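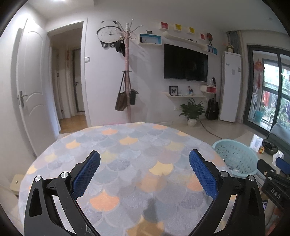

Posted by wardpeeters, 30th June
Board: Home Builds > Grippers and hand tools

Hand-held gripper, blue pads, is it worth carrying on?

I've put 49 hours into this so far and I'd like some blunt opinions before I put in any more. Two black jaws, linkage arms with slots cut in them, blue pads with a diamond grid on the inner faces. You hold it and do the job yourself, and the recording is meant to teach an arm to do the same job later. I don't own the arm yet. My brother-in-law thinks this is very funny.

The job is folding and sorting small washing. I've been trying it on the round table in the living room. My doubts, in the order they keep me awake:

The pads. Everyone on here swears by the diamond pattern. I can't see that it does any better on thin cotton than the flat rubber I had before. On a mug, yes. On a sock I get the sock and a pinch of tablecloth with it.

The linkage. Both jaws are supposed to close together. Mine do when I squeeze slowly. When I squeeze at the speed a normal person folds a tea towel, the left one gets there first.

The whole idea. I have recorded 104 folds and I have no proof that a single one of them is any use.

Ward

figgy_bench wrote:

Play in the pivots. Take the arms off, put a thin washer under each one, do them up until they bind and then back off a touch. I had the same on the one I built at the Figueroa workshop and it went away in an evening. Don't touch the pads until you've done that, you'll only confuse yourself.

Trostton wrote:

I'll be the miserable one. You've built the easy half. A hand-held gripper works well because there is a person on the end of it with a shoulder, an elbow and forty-odd years of knowing what a sock does. Take the person away and you have a pair of tongs.

I spent last October on a job very like this one. Lovely recordings. The arm, when I got hold of one, closed on air 21 times before it touched the cloth.

figgy_bench wrote:

Trostton, was that the arm or was that your camera mount? You said in your own thread that the mount had slipped.

Trostton wrote:

It had slipped. I fixed it. It then closed on air a bit less.

Rianne Desmet wrote:

I don't agree that it's only tongs, but I do think Ward has picked a rotten place to start. Look at that tablecloth. Overlapping fans in grey, pale blue, white and peach, and he wants a camera to work out where a pale sock stops and the table begins! I'd put a plain dark sheet over it and do the next batch on that.

The rest of the room doesn't bother me. Telly, shelves, coat rack, panda clock, fine, that's a home. People who record everything against a bare wall get a machine that can only work against a bare wall.

vomau wrote:

Rianne, you can't have it both ways. If a busy room is good for it then a busy tablecloth is good for it too. Leave the cloth on.

Rianne Desmet wrote:

I can, for the first batch. Get it working on something plain, then make it harder. You wouldn't teach a child to read from a menu in bad handwriting.

vomau wrote:

My daughter more or less did learn off menus. But all right, half and half. Fifty on the plain sheet, fifty on the fans, keep them in separate folders and see which comes out better. Otherwise we're all guessing.

wardpeeters wrote:

Washers done. Took 4 tries to get the left side right and I lost one under the sofa. The jaws close together now at proper speed, so thank you figgy, I was ready to blame the printer.

Not convinced about the pads. I tried a handkerchief ten times with the diamond pattern and ten with flat rubber and I couldn't tell you which was which from the results. Does anybody have numbers, or is it just that the blue ones look the part?

Patau wrote:

No numbers. I use them and like them. They wear better than flat rubber, in my experience, and the corners don't peel. For grip on thin stuff I think it's mostly how hard you squeeze.

Trostton wrote:

"I like them" is how I ended up with three sets.

wardpeeters wrote:

I'll borrow a dark sheet and do vomau's fifty and fifty. If the plain batch is no better I'm keeping the gripper for getting things down from behind the wardrobe. Rianne, which shade did you mean by dark, navy or black? The jaws are black and I'd rather not lose them as well.

Rianne Desmet wrote:

Navy, or a dark green if there's one in the cupboard. Iron it first.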